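Ticket 2868 — garment cell, left gripper dropping cloth
Opened by: Bushra Lodhi
Assigned: Shoaib Rajput
Status: open, watching

Bushra: Left arm losing black garments on the lift. Light ones fine. Started after the finger swap. No fault code, gripper reports closed every time.

Shoaib: Checked the log. Close position same as before the swap, force limit 100 like it was in January. So fingers are meeting but maybe not flat. Will look at the tips.

Shoaib: Left finger was sitting proud, bolt not fully home. Reseated both, torqued, re-ran zero. Zero had drifted by 3 counts, now saved. Ran the black stuff by hand jog first, slow.
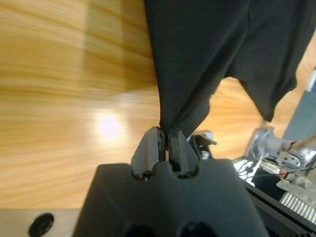

Wrist cam, left arm, black cloth pinched between the fingers after reseat.

Bushra: Is that on the old speed or the new one?

Shoaib: Slow. Jog only. Havent put it back on auto yet.

Femi Uzor: Before you do — glare off the table is in the wrist view again, left of centre. Vision picks the grasp point off that view. Might be half your problem with dark cloth. Can we turn the overhead down?

Shoaib: Dimmer is on the Hustton panel, I dont have the key. Daniyal?

Daniyal Lashari: Will do it at changeover. Dont touch exposure till then pls, or we wont know which one fixed it.

Shoaib: OK. Leaving exposure at 3000. Auto run on black after the light is sorted. Spare finger set still on order from Plenirley, no date yet.

Bushra: Keep ticket open untill the auto run is in.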